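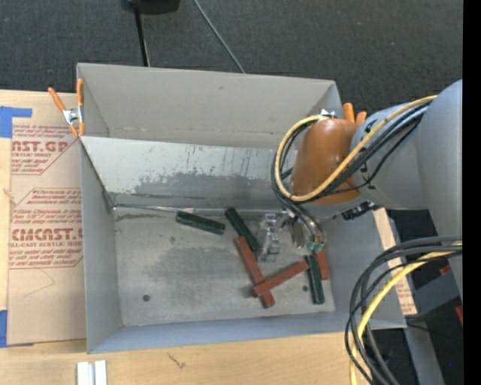
Capítulo 4
El inventario, o el arte de saber lo que uno tiene

Toda empresa cree conocer su almacén hasta el día en que lo cuenta. La contabilidad dice una cosa, las estanterías dicen otra, y el encargado, consultado al respecto, suele decir una tercera. De ese desacuerdo vive buena parte de la materia que vamos a estudiar en este capítulo.

Tomemos el caso de Vatora, una distribuidora de herrajes que nos acompañará hasta el final de la unidad. En noviembre, sus libros registraban 200 cajas de bisagras. En el recuento aparecieron 52. Las restantes no las había robado ningún ladrón de película: unas se habían vendido sin albarán, otras habían vuelto al proveedor, la firma Stuvitz, y una partida entera llevaba meses anotada dos veces por un exceso de celo administrativo.

Llamamos existencias a los bienes que la empresa posee para venderlos o para incorporarlos a su producción. La definición parece inofensiva — lo parecen casi todas en la primera página — pero obliga a decidir cuándo entra un bien en el inventario y cuándo sale, y por qué valor. ¿Pertenece a Vatora la mercancía que viaja en un camión un martes por la noche? Depende del contrato, y el camionero no suele haberlo leído.

4.1 Inventario periódico e inventario permanente

El sistema periódico consiste en contar de vez en cuando y deducir lo consumido por diferencia. Es barato y algo fatalista. El permanente registra cada entrada y cada salida en el momento en que se produce, lo que exige disciplina y un programa informático que alguien sepa manejar.

Halász, fabricante de tiradores, cuenta su almacén cada diciembre y acepta una desviación del 10 por ciento. Rudari, su competidora, lleva inventario permanente y revisa 25 referencias por semana. Antes de declarar vencedora a la segunda, conviene preguntar cuánto le cuesta. Volveremos sobre ello en el apartado 4.3, una vez vistos los criterios de valoración.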